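November 18, 2025, shelf rig, Flelden bench

Right, the protective stop again. It went at cycle 249 this time, so at least it's consistent with last week's lot (they all gave up somewhere in the two hundreds). Same error as before, code 2634, joint torque over limit on the wrist, and the arm just sat there with its brakes on while I swore at it and went to find the pendant.

My first thought was the payload setting, as it was still on the old value from the Terkby gripper. I corrected that, restarted, and got another stop after only 10 cycles! So much for that. Then I stood by the e-stop and watched a whole run at reduced speed, which was dull but worth it. The cable is the culprit, I'm pretty sure. On the reach to the upper shelf it goes tight across the forearm, and when the wrist rolls back it has nowhere to go.
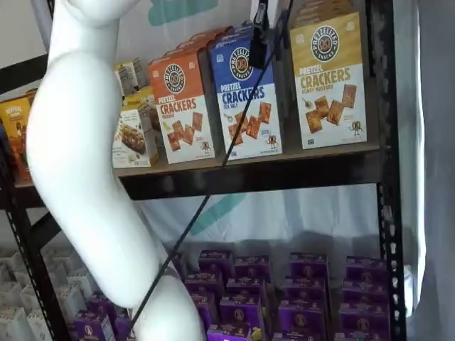 Arm at the Pretzelized shelf, cable running across the forearm.

I measured the spare length with the arm parked and there's some 29 cm of slack, fine for the lower tier and hopeless for the top one. The Norkow routing sheet says to clip it at the elbow and leave a loop, but that was drawn for a shorter reach and I never went back and checked it when we put the higher board in. My fault, that one.

Also, and this bothers me more: after the second stop I cleared it from the pendant and the arm started moving again straight away at full speed. It should have waited for a fresh start command. I was outside the line, luckily, but please don't clear a stop with anyone near the shelf until I've been through the restart logic. I've put tape over the auto button for now.

To do:
longer cable, ask Midtbø if they still have the flexible sort
second clip above the elbow, proper loop
limit wrist roll on the top shelf picks
restart logic, before anything else runs
redo the full run, low speed first, and log the wrist torque this time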